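Manuals > Drornov arm > Bench set-up > Section 3: Work board, zero point and first line test

Section 3. Work board, zero point and first line test

Written by Samuele Ferraro for the users of the Vunlow shared workshop. Revised 5 July 2018.

Before you begin this section you must have finished Section 2. The arm is bolted to the perforated table, the power supply is connected and the emergency stop has been tried with the motors on. If the emergency stop was only tried with the motors off, please go back and try it again.

You need:
- the wooden board from the shelf under the bench
- hex keys from the Eichhorn set (please return them to the same roll)
- a steel ruler
- one sheet of thin paper
- the box of plastic shape blocks
- the workshop laptop with the Surance control program

3.1 Placing the board

1. Switch off the motors. The control program can stay open.

2. Wipe the table and the lower side of the board with a dry cloth. A small chip of metal under the wood is enough to make the board rock, and then all the heights you measure later will be wrong.

3. Lay the board flat on the table with its long glue lines going from left to right, as seen from the operator's chair.

4. Push the board gently by each corner. If it rocks, lift it and clean again. Do not put folded paper under a corner. The paper becomes thinner after some days.

5. Measure the distance from the board to the nearest row of holes, at the left end and at the right end. The two measures must be equal. If they are different, turn the board a little and measure again.

Note: The table top is made of more than one panel. Check with the ruler that the panels are level at the joint before you put the board over it. If you feel a step, loosen the panel screws, press both panels down and tighten again.

Caution: Do not drill or screw into the board. It is used also by the children's course in October and it must stay smooth.

3.2 Setting the zero point

The zero point is the place from where the program counts all distances. Each time the board was moved, the zero point must be set again, also if you believe that you put it back in the same place.

1. Remove all objects from the board.

2. Switch on the motors. Keep one hand near the emergency stop during all of this part.

3. In the program, open the page "Origin" and choose the slow speed. The arrows on the screen now move the arm in small steps.

4. Bring the arm over the middle of the board. Put the sheet of paper under it.

5. Lower the arm step by step, and pull the paper a little after each step. When you feel that the paper begins to hold, stop. Do not make one more step to be sure.

6. Press "Store height". Raise the arm before you move it sideways.

7. Repeat steps 4 to 6 near the left end and near the right end of the board. You have now 3 heights. If one of them is clearly different from the others, the board is not flat on the table. Go back to 3.1.

8. Press "Save origin" and write your initials in the bench book.

Caution: The program does not know where the board ends. If you give a position outside the board, the arm will go there and it will go down to the height which you stored. It can hit the table. Always read the position two times before you press "Go".

Note: If the program shows error 2000, it has lost the connection with the motor controller. Close the program, wait until the lamp on the controller is off, then start again. The stored heights are kept but the origin is not, so you must repeat step 8.

3.3 First line test

The line test shows if the arm can go to a place in the middle of other objects without disturbing them. It is also a good exercise for a new user, as the blocks are light and do no damage when they fall.

1. Take the blocks out of the box and sort them by colour, two of each.

2. Build the line by hand with the motors off. Begin at the far side of the board and come towards you.

3. Put the blocks close together. Small contact between neighbours is permitted.

4. Switch on the motors. Bring the arm high over the far end of the line, at slow speed.

5. Lower it to its place beside the last pair. Stop well above the stored height the first time, look from the side, and only then continue. 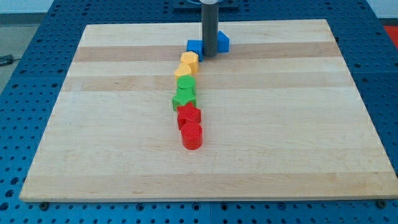

The order of the colours is free, but it should be the same for all users of one group, so that the results in the bench book can be compared. I ask each new user to keep the pairs together and to mix the shapes inside the pair. The line on my board starts at the far end with blue, then comes yellow, then green, and red is the nearest, and in each pair the two shapes are different. The blue cube and the blue prism stand on the two sides of the arm, so this pair is the one to watch when the arm goes down. It is not necessary that the line is straight. Mine makes a soft curve, and for the first test a curve is even better, as you learn to read the real position of a block and do not trust only your eye.

6. Raise the arm straight up until it is free of all blocks. Compare the line with your drawing in the bench book.

7. If a block has moved, switch off the motors, put the block back by hand and repeat from step 4 with the position corrected by a small amount. Correct only one direction at a time.

8. When the test goes well 3 times one after the other, sign the page. You may now continue with Section 4.

Caution: Never put a fallen block back while the motors are on, even if the arm is standing still and it looks safe.

3.4 After the work

1. Move the arm to the rest position and switch off the motors.

2. Put all the blocks in the box. If you find one with a broken edge, leave it on the shelf with a note.

3. Leave the board on the table if another user has written his name for the same day. If not, put it back on the shelf, lying flat. When it stands against the wall it bends.

Comments

catalina_nunez
Thank you Samuele, this is much clearer than the old sheet. One question for 3.2: my paper holds at the left end two steps earlier than in the middle. Is this already "clearly different"?

Samuele Ferraro
Hello Catalina, yes, two steps is too much. One step I would accept. Look first under the board at the left, and after that check the panel joint with the ruler.

catalina_nunez
It was the joint. Now all the heights are the same.

benchuser8
Can I use the round blocks only? The stars take me a long time to put back.

Samuele Ferraro
For your own practice yes. For the signed test please use the mixed pairs like in 3.3.

mk_workshop
The hex key for the panel screws is missing from the roll again. I have left mine in the drawer until it comes back.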